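Print this page | E-mail this page

Does Everybody Really Need a Birthday Cake?

Ask a friend where birthday cakes come from and you may hear a very sure answer. The Greeks did it! They put candles on round cakes to look like the moon!

Maybe. But how do we know? People repeat that story a lot, and hardly any of them say where they read it. Some old cakes may have been gifts for a goddess. Is that the same as a cake for a kid turning eight? I don't think so.

The German part of the story is stronger. People in Germany were putting candles on children's birthday cakes by the 1700s. That makes the custom almost 300 years old, and it could be older.

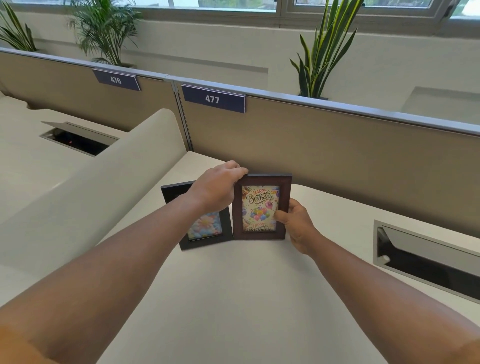

A "Happy Birthday" picture with confetti and streamers.

Now for wishes. You blow out the candles, keep your wish a secret, and it comes true. Has anyone tested this? You could. Write down your wish, seal it in an envelope, and open it next October. Then ask yourself a hard question: would it have happened anyway?

Not every family has cake, either. Many Korean families eat seaweed soup on birthdays, and many Chinese families eat long noodles. Some people don't celebrate at all, and they get a year older just the same.

And what about birth flowers? Lists say each month has its own. Look at two lists, though, and they may not match. Flower shops are happy to sell you either one.
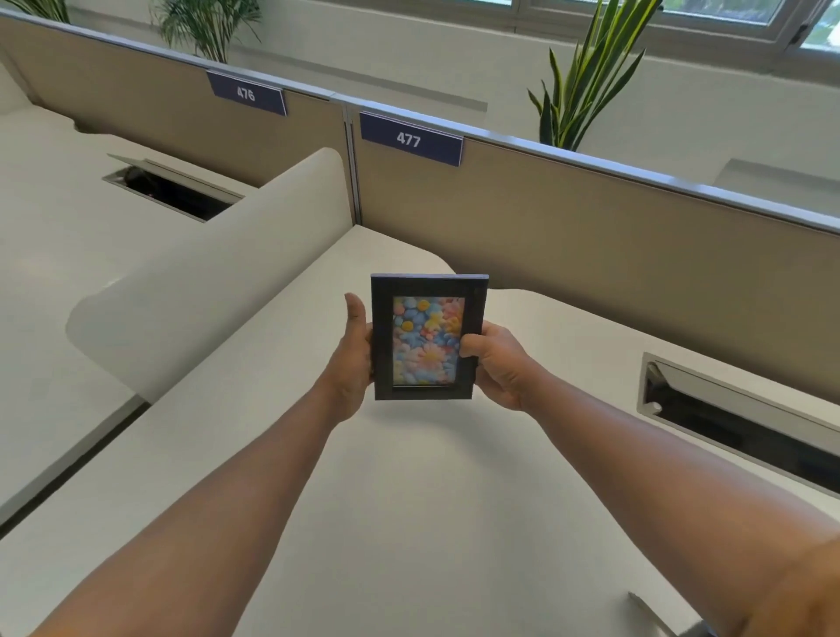
Elba Pereyra wrote to us that her grandmother never had a party until she turned 15, "and she didn't feel she had missed anything." I believe her. But one grandmother can't tell us how everyone felt, so go and ask yours.

Contact Grokesstead Kids | Copyright 2022 Grokesstead | Back to top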